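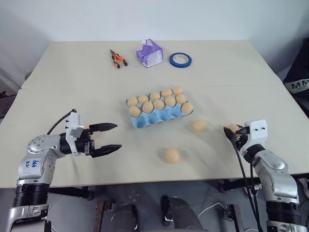 How do you keep eggs from cracking on the ride home from Tinstead? Put them in a molded carton and set it flat on the car floor.

Hi, I'm Tariq Siddiqui, and welcome to my May egg page! We buy from the Gruklow farm stand (open from 6 in the morning, and I'm never that early), and I sort everything on the cloth-covered table at home. The blue carton is my favorite — tan eggs look so pretty in it! Pliers and blue painter's tape live on that table too, next to the tissues.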